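Workshop notebook, Narkside Players touring production
Entry of 7/23/26, written up by Hélène Leclerc

Present for all or part of the session: Tanner Gill (direction), Gaétan Beaulieu (set and properties), Manon Nguyen (lighting and sound), and the undersigned as stage manager. Silvana Siqueira sent written notes on the script, which are filed with the prompt book.

**Running order**

The company worked through the ferry office scenes of *The Vurklow Crossing* from the clerk's first entrance to the end of the public meeting. Mr. Gill has moved the petition speech so that it follows the reading of the timetable. The change was tried in both positions and the later one is adopted. Prompt copies are to be corrected before the next call. Pages already marked in green should be left as they are, as the green marks refer to the March draft and are still needed for the sound cues.

The audience vote remains unresolved. Ms. Siqueira's notes ask that spectators be addressed as residents of the town from the moment they take their seats. Mr. Gill prefers to wait until the clerk rings the bell. Both openings will be kept in rehearsal until the Saraç preview, after which one will be dropped.

**Set**

Mr. Beaulieu reports that the hinged counter now packs into 4 sections and can be carried through a single door. The long section still binds on its upper hinge when the floor is uneven. He proposes a slotted plate in place of the fixed one and will cut a trial piece from scrap before altering the counter itself. The notice board has been repainted and should not be pinned until the second coat has hardened.

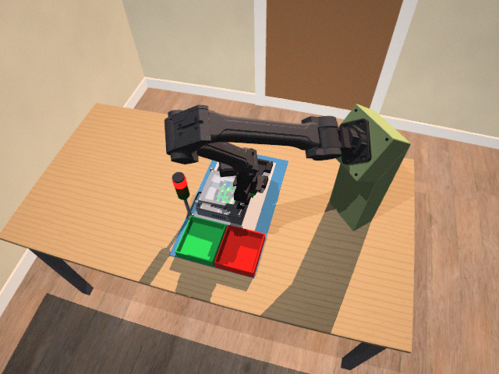

The width of the wing space at Derkier Hall is still to be confirmed. The drawing supplied by the hall shows a passage on the left side only, and the present blocking sends the chorus off on the right during the storm. If there is no way around, the chorus will remain in view with their backs turned. Mr. Gill has no objection to this, but the actors should be told early, as it affects the change into raincoats.

**Lighting and sound**

Ms. Nguyen has reduced the plot to what can be run from one board by one operator. Cues 17 and 18 are merged. The foghorn is to come from behind the audience, and a cable run of suitable length must be added to the van list. She asks that the practical lamp on the counter be fitted with a dimmable bulb. The present one flickers at low levels and cannot be used for the closing speech.

**Front of house**

Derkier Hall seats 552. The company has ordered 900 ballot slips, to cover 2 performances there at the expected attendance. Slips are to be counted during the intermission by the stage manager and one member of the chorus, and the result carried to the clerk in the sealed envelope. A spare envelope should be kept at the prompt desk.

**Outstanding**

- Trial hinge plate (Beaulieu)
- Written answer from Derkier Hall on wings and loading door (Leclerc)
- Revised cue sheet, with old numbering shown in brackets (Nguyen)
- Decision on the clerk's second hat (Gill)
- Reply to Ms. Siqueira regarding the cut in the harbor master's letter (Gill)

Added after the session: Mr. Beaulieu has located the missing bell clapper in the hardware tin. It has been refitted and the bell returned to the properties shelf.

H.L.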